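Home Courses Handouts Calendar Library Contact

ART 508: Light, Form and Color
Handout 4 – Shading curved surfaces
7 February 2018
Posted by the Drawing Office, Sinham School of Art

Last week we worked only with flat-sided objects: boxes, wedges and the plaster steps. On a box each side has one value, and the change from one side to the next happens at an edge. A curved surface has no such edge, and the value changes all the way around it. Most of the trouble in the first cylinder drawings came from treating this change as even. It is rarely even.

The parts of a lit curve

We will use the same words for the whole term, so please learn them now.

Highlight. The spot or band where the surface sends the light source straight back to your eye. It moves when you move. On chalk there is hardly any highlight. On a glazed mug it is small and hard-edged.

Light area. Everything facing the light that is not highlight. The true color of the object is easiest to read in this area.

Halftone. The part where the surface is turning away from the light but still gets some of it. On a wide, gentle curve the halftone is broad. On a tight curve it is a thin strip and is easy to miss.

Core shadow. The darkest band on the form itself. It sits just past the place where direct light stops.

Reflected light. Light that has bounced off the table, the wall or another object and lands in the shadow side. Keep it darker than the halftone. If it is as light as the light area, the form will look hollow.

Cast shadow. The shadow the object throws on something else. Its edge is sharpest close to the object and gets softer with distance.

How fast does the value change?

Picture a cylinder lit from straight in front of you. Across the middle the surface is nearly facing you and the value hardly changes. Close to the two sides the surface turns away quickly and most of the change is packed into a narrow strip. Many students spread the gray evenly from center to side, and the result looks like a folded sheet of paper.

Check this with the paper tube on your desk. Draw pencil lines down its length, spaced evenly around it, and look at it from the front. The lines crowd together toward the sides. The value steps crowd together in the same way.

When the light comes from the side the same rule holds, but the slow part is now wherever the surface faces the light. Find that place first and leave it alone until the end.

Material

Two objects with the same shape and the same light can look quite different. For this course we sort surfaces into three groups.

Matte: unglazed clay, chalk, felt, most papers. Soft changes, no clear highlight. Contrast is moderate.

Satin: eggshell paint, many plastics, skin. There is a highlight but its edge is soft, and some of the light's color gets into it.

Metallic: polished steel, chrome, foil. The surface shows you its surroundings. Do not shade it as a form with a light side and a dark side. Draw the shapes of the reflections, with abrupt jumps between very light and very dark. A small piece of metal can hold the lightest and the darkest value in a drawing right next to each other, along with odd bits of warm color picked up from the room.

Hue and value together

From the second half of this handout on we add color. The usual mistake is to darken a color by adding black. A saturated blue with black in it goes dull before it goes dark. Try these first:

– a darker pigment of the same family
– a small amount of the complement
– a second glaze of the same color, once the first is dry

Lightening has the same problem. White makes a color paler and also cooler. With blue this may be what you want. With red it gives pink, and you will have to warm it again.

When two objects of similar hue overlap, you have only value and saturation to separate them. Squint. If they merge, the difference in your drawing is too small, whatever the outline says. Do not fix it with a dark line. Change one of the two areas along the part where they meet and let the change fade out as you move away.

Supplies for the color studies

The Charpentier pad listed on the syllabus is fine for pencil but buckles under wet paint. Use the heavier Zurnix sheets from the supply room, two per student. Celtix colored pencils may be used in place of gouache in exercises 1 and 2 only. Bring your own brushes – one flat, one round.

Exercises

1. Cylinder, matte, one light from the left. Graphite or one colored pencil. Make a strip of 5 values first and number them. Use only those values in the drawing.

2. Egg on a white cloth. Graphite. Pay attention to the reflected light along the bottom of the egg. Time limit: 18 minutes. Do it twice and hand in both.

3. Glazed mug. Gouache, one color plus white. Block in the light and shadow areas before any halftone. Leave the highlight as bare paper.

4. Close hues. Gouache, two blues. Work from the rendered image printed under this item. The large outer arch is a deep royal blue, streaked a little darker down its left flank where it curves away, and the shape nested inside it is a lighter sky blue. Leave the small silver bracket until both blues are dry, then put in its pale face and dark notch. The ridged top edge has glints of brown, so mix a little brown before you start on it. 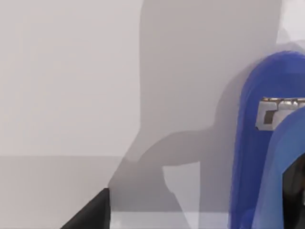
5. Free choice. Any curved household object in any medium used so far, drawn from life. Write the direction of the light on the back of the sheet with a small arrow. Exercises 1 to 4 are due at the next class. This one is due in the first week of March, in the flat file by the studio door.

Back to handouts Next handout Print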